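4.2 Changes in task content for hospitality packing staff

The Trirthorpe site packs guest-room tea boxes for hotels. Before the change, 33 staff filled them by hand on two shifts. Part of that work is now being moved to automated cells, and packers were asked to record the task themselves using a pair of hand-held grippers, one in each hand, at a wooden table (Figure 3).

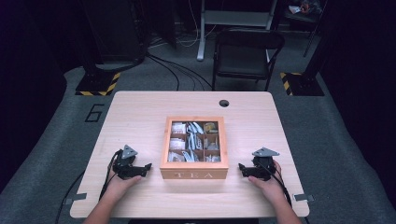
Packers told us the recording work was slower than the old job and harder on the wrists. Darmawan Osman, a shift lead, put the loss of pace at over 40 per cent in the first month. Several people liked being asked how they did things, such as which compartment they filled first. Others felt they were training their own replacement and said so at the January meeting.

Upkeep has also become part of the day. Checking the finger pads was not in anyone's job description, and pay grades had not been revised when our interviews ended.

Figure 3. Recording work with hand-held grippers and a divided tea box. The foam on one finger is torn and frayed. 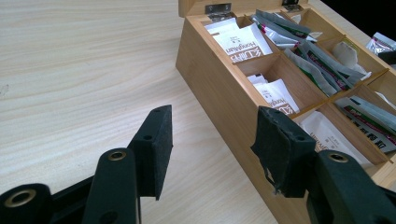 4.3 Pay and grading

Of the packers interviewed, 70 per cent wanted a separate grade for recording work. Management at Valutska, which runs the site, preferred an hourly allowance.

Last updated: January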